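Brurden Craft Room Group
Minutes of the monthly meeting, May 2024

The meeting opened with eight members present and two apologies. The February minutes were read and accepted with one correction: the paint order was placed with Gekel and not with Cù, as had been written down.

1. The play corner and the cutting table

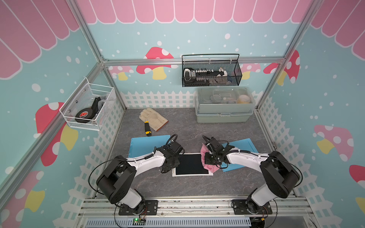
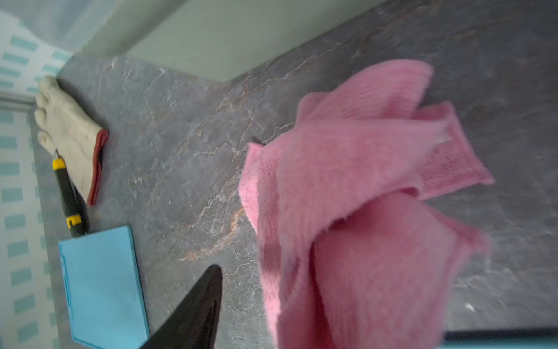
The main item was where the small tools should live between sessions. At the moment they are spread between the two wire baskets and the tabletop, and members said they lose time at the start of each evening looking for them. The white basket on the left wall already has the roll of black tape in it, and it was agreed that tape will stay there for good. The black basket on the back rail is more of a problem. The white gloves are bunched up at the right end beside the long strip with the black terminals, and several people felt gloves should not share a basket with electrical parts. It was agreed to move the gloves to a drawer by the sink and leave the black basket for parts only.

The yellow and black utility knife was discussed at some length. It was out on the counter above the blue cutting board with the point of the blade showing. The rule from now on is that the blade is slid all the way in whenever the knife is put down, even for a minute, and that the knife goes into the lockable tin at the end of the evening. A member asked whether the tin could be kept in the room instead of the hall cupboard. This was agreed, provided it goes on the top shelf.

There was a suggestion to buy a second cutting board in a different color so that one can be kept for glue work. Agreed. The blue one will be for cutting only.

2. Cleaning

The pink microfiber cloth is to be used dry on the marble-patterned top, for dust and crumbs. Glue and paint should be wiped up with paper towels, which go in the bin. Cloths will be taken home and washed on a rota, starting with whoever closes up this month. Fabric softener is not to be used. The rota sheet will be pinned inside the door.

One member reported that the top marks easily if tape is left on it overnight. Please peel tape off before leaving.

3. Decorations

The mushroom walls and the pink awning have been well liked and will stay up through the summer. A proposal to repaint the walls a plain color was put to a vote and lost, two in favor and the rest against. The picket fence along the bottom will be wiped down at the next cleaning evening. The question of adding a painted snail was left open. Anyone who wants to draw one should bring a sketch on letter paper.

4. Money

The balance stands at $1,000 after the hall rent was paid. It was agreed to spend up to $225 on storage, to cover the second cutting board, a drawer insert and a set of labels. Erine has the drawer inserts in two depths and the deeper one was preferred. Receipts should go in the envelope in the hall cupboard. No change to the monthly dues.

5. Supplies

Gekel is out of the heavy card we normally use. The lighter card was tried and found too thin for boxes, though fine for tags. Cù has something similar at a higher price. We will wait one more month and use up what is left in the flat box first.

Still needed: spare blades, white glue, pencils, and one more pair of scissors for left-handed use.

6. Other business

The side door sticks and has been reported to the hall again. Until it is fixed, use the front door and do not force the handle.

A request came in for a box-making evening open to beginners. It was agreed in principle, with a limit on numbers to be set once we know how many boards and knives we can put out safely.

The next meeting will be held at the usual time in the same room. Items for the agenda should be left in the folder by the door at least a week ahead.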